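4. What the fee letters did

By February I had been sitting in on dance schools for long enough that the teachers had stopped offering me the good chair. I want to use this section to talk about money, or more exactly about the notes that go home asking for it, as they took up far more of everybody's week than I'd expected when I planned the study.

A quick reminder of who's who. The Trivadbridge school is run by Heloísa Rangel out of a rented church hall, and it teaches ballet and tap to children from four upwards. Skendside is bigger, has its own studio with a proper sprung floor, and is run by Benedito Tavares and his daughter Tainá, who looks after the accounts. Trinelstead is the small one, with Odair Medeiros teaching street dance and a bit of samba above a carpet shop. I read every letter, email and group message the three schools sent to families over one teaching year (564 of them, and yes, my eyes hurt), and I talked to 11 parents at their kitchen tables or in their cars outside class.

4.1 Tone and timing

The first thing I noticed was how cheerful the reminders start out and how quickly that wears off. Heloísa's September note was two pages long, with news about the new barres and a lovely bit about the under-sixes learning to skip, and the fees were tucked in near the bottom. Her third note of that term was four lines and had capitals in it. She laughed when I put the two side by side and told me she hates writing the second kind so much that she leaves it until late at night, after which she can't sleep!

I'd gone in thinking that firmer letters would bring the money in sooner. I'm much less sure now. When I asked parents what had made them pay, most of them talked about when the note had arrived and hardly mentioned how it was worded. A message sent at 9 in the morning got read at work and forgotten. One sent as children were coming out of class, with the parent standing there holding a coat and a phone, often got dealt with on the spot. Tainá had worked this out years ago, and she sends everything at ten past six.

4.2 The costume problem

Termly fees were annoying for parents but they were expected. Costumes were another matter. All three schools charge for them separately, all three ask in the autumn for a show that happens in early summer, and all three had rows about it. One mother at Skendside had budgeted carefully for two children and then found that her elder daughter was in four numbers, each with its own outfit (and one with a hat). She paid, but she told me she'd felt silly for not knowing, and she stopped reading the newsletters for a while afterwards. I think that matters quite a lot. A parent who dreads the newsletter also misses the rehearsal dates in it.

Skendside's costume bill for the year came to £3059, and Benedito had to pay the supplier before he'd collected even half of it. He covered the rest himself. He was quite matter-of-fact about this, and so was Odair when I asked him the same question a week later, though Odair's show is tiny and his dancers mostly wear their own black trousers. Families I spoke to had no idea that the teachers were out of pocket. Several were upset to hear it, and one wanted to know why on earth it wasn't in the letter.

So I asked. Heloísa said it would sound like begging. Tainá said she'd tried it once, before I came along, and a parent had complained that it was unprofessional. My own feeling, and I'll own up to it being a feeling, is that a plain sentence saying when the supplier has to be paid would do more good than any amount of underlining.

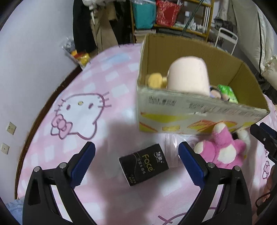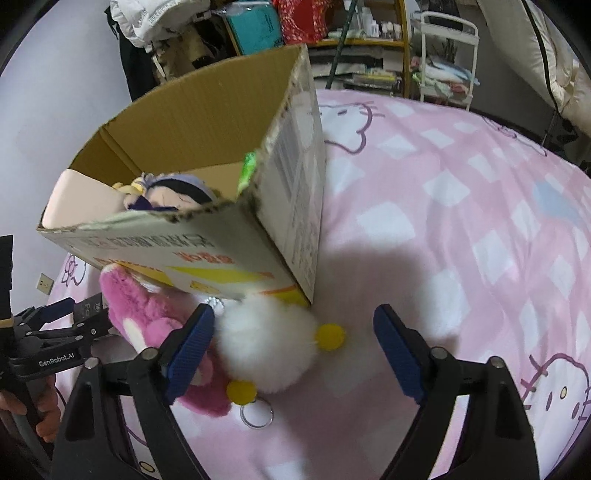 Figure 3. Toys on a bedspread: (top) a cardboard box of toys and a small black tissue pack; (bottom) a white fluffy keychain toy and a pink plush with white spots.

4.3 Who gets the message

The last thing I want to raise is who the letters reach. Each school keeps one contact for each child, nearly always the mum, and in separated families that one person ends up passing everything along. Two of the fathers I talked to found out about the show fee on the day it was due. A grandmother who did every single drop-off at Trinelstead wasn't on the list at all, and had been getting her news from the other grandmothers on the stairs.

My colleague Sunita Fitzsimmons, who read an early draft, asked whether adding a second contact would just double the number of people ignoring the emails. Fair point! Odair did add one in the spring for anybody who asked, and the families who took it up told me they liked it, but it was only a handful and they were the keen ones to begin with. I come back to them in the next section, where I look at how parents swapped lifts and second-hand shoes.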